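Tuesday, visitor afternoon, Abu Hammour bench

Notes on the demo while I still have them. Mostly for whoever sets up the next one. The task was produce sorting between the crate shelf and the blue basket, with the humanoid seated on the floor, legs out. Setup as per the Rusard sheet except where noted below.
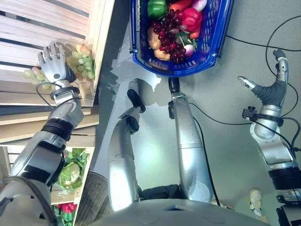
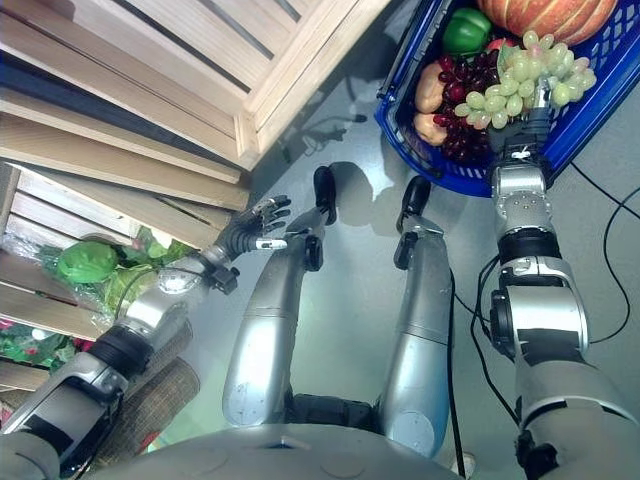
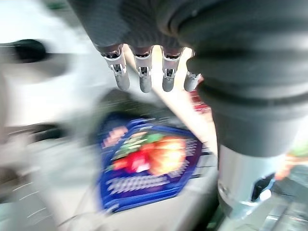
Doors opened at 14:00. First group was from Losero, store operations people, no controls background. Second group was the Novier integration team plus two of their students. I ran the same script for both and kept it short: what the task is, what the operator does, what the robot does by itself, then let them watch.

Grapes were the item everyone asked about. Grip force limit was set at 9 N for the first group. Pickup was clean on the stem side and poor when the fingers closed across the middle of the bunch, where the outer berries take the load and the rest swings. I dropped the closing speed for the second group and left the force alone. Better, but slow enough that people started talking over it. Peppers and potatoes gave no trouble at either speed. Cabbage was left out of the script on purpose. It is too wide for one hand and the two-hand grasp is not ready to show.

Right wrist temperature climbed through the first session and I paused between groups to let it come down. Log is in the shared folder, run 176. The left stayed flat the whole time. Same duty on both sides as far as I can tell from the joint traces, so look at the right wrist bearing preload before blaming the driver.

Wrist stream stuttered twice in the first group, both times while the arm was moving fast. Control loop was not affected. I had the visitor monitor on the same switch as the logging machine, which is a mistake I have made before. Moved the monitor to its own port at the break and had no stutter afterward. The buffer is set to 2000 ms. Leave it there unless you have a reason.

Questions worth keeping:

Cycle time per item. I gave the measured figure for potatoes and refused to give one for grapes. Losero wanted an average across the whole basket. I said it would mean very little with a basket that mixed, and offered to send the per-item table when it is cleaned up.

Does it know what it is holding. No. It gets a class label from the head view before the reach, and after contact it goes by finger position and current. A wrong label means a wrong preshape and usually a retry.

Why sit it on the floor. Low center of mass, no balance controller in the loop, one less thing to go wrong with people in the room. Novier asked to see it standing. Told them May at the earliest.

Can the shelf be changed. Yes, but the reach map has to be redone for any change in height or angle. It took most of a morning last time.

E-stop check was done before each group and again at shutdown. Both buttons good. The tape line should go farther out on the right side. The arm envelope stays inside it as marked but the margin is thinner than I like, and the students leaned in. Cables on the floor need a proper run before anyone else is let in that close.

To do:
Check right wrist preload, compare against left.
Redo tape line.
Clean up per-item table, send to Losero.
Order cable covers, the low kind.
Replace the grapes before any further force tests, today's have been handled too much to be a fair sample.
Update the Rusard sheet with the slower closing speed and mark it as demo only.

Powered down 17:40. Hands left open, arms on the rests. Batteries on charge.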